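Rubrique : Vie locale | Téléphonie | Amholm

Fin du téléphone à l'ancienne à Amholm : la ligne de cuivre s'arrête en mars

Bon, cette fois c'est confirmé. L'opérateur Bevow coupe le réseau cuivre du bourg d'Amholm en mars, et les 380 lignes qui passent encore par là devront avoir basculé sur la fibre d'ici là. J'ai reçu le courrier comme tout le monde, je l'ai posé sur le frigo, et puis j'ai fini par aller à la réunion d'information à la salle Penner. Il y avait du monde ! Et du café, ce qui aide.

Kerstin Haugland, qui pilote le chantier chez Bevow, a été plutôt claire : le numéro ne change pas, le poste fixe non plus, on le branche simplement derrière la box. Les vieux appareils à cadran, en revanche, c'est au cas par cas (le mien, hérité de ma tante, ne passera sans doute pas, et j'en suis un peu triste).
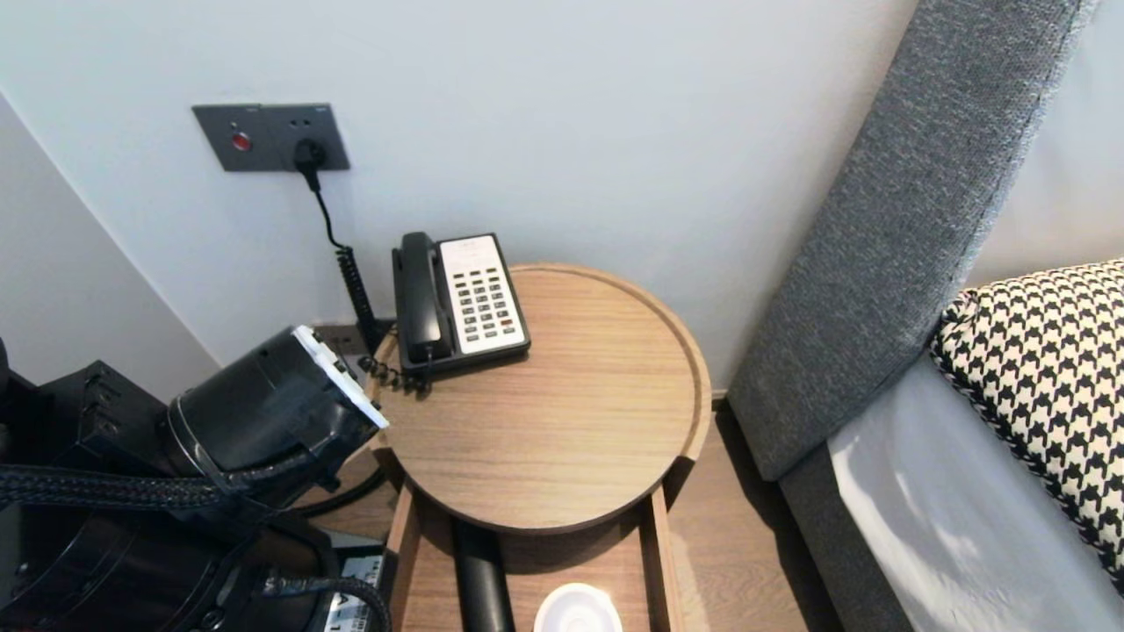

Ce qui change pour les abonnés

Le rendez-vous avec le technicien est gratuit jusqu'à la coupure. Après, il faudra compter 13 euros de frais de dossier, ce qui a fait râler le fond de la salle. Ebbe Vik a demandé ce qui se passe en cas de panne de courant – bonne question, et la réponse ne m'a pas emballée : plus de box, plus de téléphone. Bevow propose une batterie de secours qui tient 3 heures, en option. Pour les personnes qui ont une téléassistance, il faut prévenir son fournisseur avant le passage du technicien, et ça, je le répète parce que ma voisine ne le savait pas du tout.

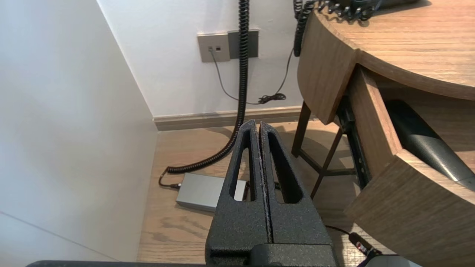

Côté travaux, la fibre arrive déjà dans les rues du centre, et il reste 500 mètres de gaine à poser vers le quartier Clendora. Anil Raju, l'un des techniciens, conseille de choisir l'emplacement de la box avant sa venue et de dégager le passage le long des murs. Dans une pièce toute simple, avec des murs blancs qui se rejoignent dans l'angle et un sol en bois, un câble se remarque vite, alors autant réfléchir au trajet avant de percer. Moi j'ai changé d'avis deux fois, j'hésite encore entre l'entrée et le salon.

Les inscriptions se font en mairie, le matin, ou par téléphone tant qu'il marche ! Une deuxième réunion est prévue à la salle Penner avant la coupure, pour ceux qui ont raté la première. Pensez à apporter votre dernière facture, on vous demandera la référence de la ligne.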